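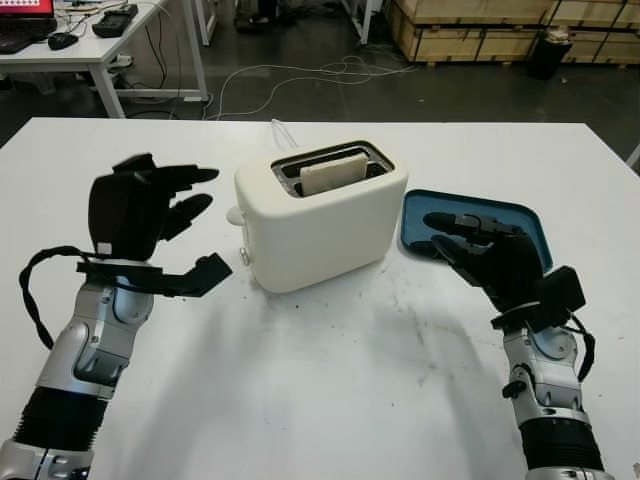
Fig. 3.1 Two-slot toaster, one slice of bread in the slot, blue tray alongside.

Chapter 3
Small Heat: Toasters and the Breakfast Station

Start with the toaster. Simple appliance, few controls, and most kitchens get it wrong anyway – wrong spot, wrong setting, crumbs left in since March.

What happens inside first. Thin wires on both sides of the slot. Current goes through, wires glow, heat crosses the gap to the bread. Surface dries, then browns. The browning is a reaction between sugars and proteins, covered properly in Chapter 5. For now remember: dry first, brown second. Stale bread has a head start. Frozen bread doesn't.

Power. A household two-slot model often draws close to 1000 watts, some draw less, plenty draw more. Read the plate on the base before you plug in anything else on the same circuit. Kettle plus toaster is the classic trip.

Placement. Flat surface, clear space above, nothing hanging over the slots. Cord behind, away from the front edge where sleeves catch it. Tray or plate next to the toaster, close enough that hot toast travels a few inches and no more. At the Kimcombe training kitchen students set the tray down before the bread goes in. Do teh same.

One slice or two? A single slice in a two-slot toaster can brown unevenly, depending on the model. Check your manual. Turn the slice and compare both faces.

Crumbs. Unplug, let it cool 30 minutes, slide out the crumb tray if there is one, empty it, wipe, put back. Never a knife or fork in the slot. Not even unpluged – the wires bend.

Terms to know before Section 3.2: element, slot, crumb tray, browning control, load.

Bring to the next class: one loaf, sliced, plus your Khokhar worksheet.

© Sorer Educational – Drudero Kitchen Skills series | Contact | Back to top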